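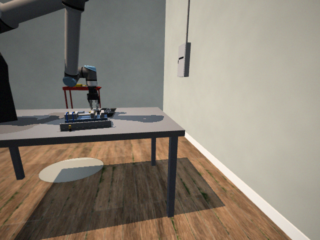

## Premises walk-round, Grestex, Siddale

March 2019. Inspected by Hwa-young Yeom. Comments by the same, with replies from Tae-yang Ryu where he felt strongly.

Key: **OK** = fine. **ACT** = do something. **AGAIN** = was marked ACT in October and has been admired ever since.

### Way in and way out

- [x] **Front door opens fully. OK.** It also closes fully if you lean on it.
- [ ] **Doormat flat. AGAIN.** One corner has curled up into a sort of greeting. Carpet tape was bought in October and is still in its wrapper on the reception shelf, next to the mat.
- [x] **Exit sign lit. OK.**
- [ ] **Back door clear on both sides. ACT.** Clear on the inside. On the outside, a Mavstead delivery cage full of flattened boxes. Mavstead say they will collect it on the next run. They said this to Tae-yang as well, in the same words.
- [ ] **Stairs free of storage. ACT.** A bag of post, a pair of walking boots, one fan heater. The stairs are very handy for things that are going upstairs later. Please take them upstairs now.
- [x] **Handrail firm. OK.** Pulled it hard. Somebody watched me do this and asked if I was all right.

### Fire

- [x] **Extinguishers on brackets, pins in. OK.** The one by the kitchen has been used to hold the door open at some point, judging by the paint on its base. It is back on its bracket and should stay there.
- [ ] **Alarm tested and written down. ACT.** Tested, yes. The whole street can vouch for that. The log has a gap in it where someone has written "did it" with no date and no name.
- [x] **Meeting point sign in place. OK.** It has moved along the fence by 4 metres. Still readable.
- [ ] **Everyone out in good time at the last drill. ACT.** 84 people on the list, and all were found in the end. Two were found in the café. Choosing a warmer meeting point of your own is not part of the plan, however good the scones.

> TYR: In fairness, it was raining.
>
> HY: Fires are known for waiting until it stops.

### Rooms and furniture

- [x] **Ceiling tiles in place. OK.**
- [x] **Chairs in the meeting room safe to sit on. OK,** now that the bad one has gone. I would like to thank whoever removed it. I would like to know less about where it went, as long as it isn't the stairs.
- [ ] **Shelves fixed to the wall. ACT.** The tall one in the stationery cupboard rocks. It is held up at present by lever arch files from a project that finished years ago, so those have found a use at last. Two brackets, please, and then the files can retire.
- [ ] **Heavy things stored low. AGAIN.** The guillotine is still on the top shelf. It's a blade with a handle and it lives above head height.
- [x] **Tables steady, with room to get past. OK.** Please don't push them together for lunch and then leave them that way for the cleaners. 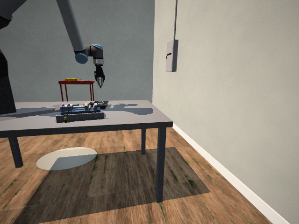 *Grey table in front, small red one behind it.*

### Electrics

- [ ] **No extension leads plugged into extension leads. ACT.** Accounts have managed a chain of three. At the end of it is a desk lamp. There is a wall socket behind the desk, with nothing in it.
- [x] **Plugs and cables not damaged. OK,** apart from the laminator, which I have unplugged and labelled. The label says DO NOT USE. Under it someone has already written "when?"
- [ ] **Portable heaters on the approved list. ACT.** The Jin heater on the stairs is not on the list. Tae-yang says it belongs to nobody in particular. It has his initials on the plug.

> TYR: Those could be anyone's initials.

- [x] **Sockets near the sink covered. OK.**

### Kitchen

- [ ] **Fridge clean. ACT.** Technically hygiene, but I have to put my hand in there to read the thermometer. Anything without a name on it goes at the end of the week. Anything with a name and fur goes too.
- [x] **Fridge temperature. OK.** 4 degrees. It's the best-run thing in the building.
- [ ] **Microwave in good order. ACT.** The door needs a slam to catch. Replace it. Do not bring one from home.
- [x] **First aid box full. OK.** Restocked after the avocado incident. Blue plasters are for the kitchen only. They aren't nicer than the others.

### Car park and yard

- [ ] **Surface free of holes. AGAIN.** The hole by bay 9 is now about 300 mm across. In October it was something you could step over without thinking. The landlord has been sent a photograph with a shoe in it for scale, and has replied to ask whose shoe.
- [x] **Grit bin full. OK.** Full of grit, even, with only a few crisp packets.
- [ ] **Outside lights working. ACT.** The one over the bike rack comes on at noon.

### Who is doing what

| Job | Who |
|---|---|
| Stick down the mat | Tae-yang |
| Guillotine to the bottom shelf | Tae-yang, with help |
| Shelf brackets | Hwa-young |
| Chase Mavstead about the cage | Tae-yang |
| Chase landlord about the hole | Hwa-young |
| Remove Jin heater | its mystery owner |
| Name and date in the alarm log | whoever "did it" |

> TYR: I seem to have most of these.
>
> HY: You have the mat twice if it's still curled next time.

Signed copy is in the red folder at reception. Please don't stand mugs on it.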